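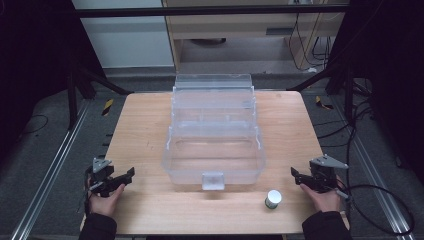

How far ahead should we plan the budget for a set of hand-held grippers?

Plan one full budget year ahead. Most groups that come to us settle the money in January and place the order once the room is ready. If you leave it until the spring, the grippers themselves can still be had, but the rails and frame parts tend to hold things up.

What is in the standard set?

A pair of hand-held grippers, one for each hand, with their mounting plates and cables. The table, the frame and the curtains are not in the set. You can buy them from us or use your own.

Do we need a separate room?

No. A corner will do if you can close it off with dark curtains and keep people from walking through it. The Jukcombe site works in a corner of a shared office and has had no trouble so far. Measure the floor before you ask for a quote, and leave space to get behind the table.

Should we buy spares at the start?

Buy spare cables and spare fingers with the first order. Cables get trodden on and fingers wear. We suggest setting aside 11 per cent of the purchase price each year for parts. A third gripper is worth having if two shifts share the same set, but most single-shift sites manage without.

What about the things to be handled?

Put them on their own budget line. Clear storage boxes with hinged lids, small jars and so on are cheap one at a time, but you will want several sorts and they break – latches and hinges first. Jukcombe spent more on household goods in its first year than on spare parts.

Can we rent first?

Yes, for 3 months at the least. If you then buy the same set, 70 per cent of the rent comes off the price. Rental sets go out from Broltotville and you pay the carriage both ways.

Is Skamalmont the only supplier you work with?

For frames and rails, no. Isaksson also cuts rail to length and is often quicker on small orders. Grippers come only from Skamalmont. If you mix suppliers, send both of them the same drawing.

How do we pay?

We ask for 75 per cent with the order and the rest on delivery. Public bodies can pay the whole sum on delivery if they send a purchase order number.

Is training included?

One day at your site is included with a purchase, but not with a rental. Allow staff time for it in your plan. New operators are slow for the first week or two – don't base your yearly hours on what they get through then.

Who do I ask about a quote?

Eilif Forsberg at the Broltotville office. Please send the floor measurements, the number of operators and the date you want to start.

Page last changed: June 26, 2020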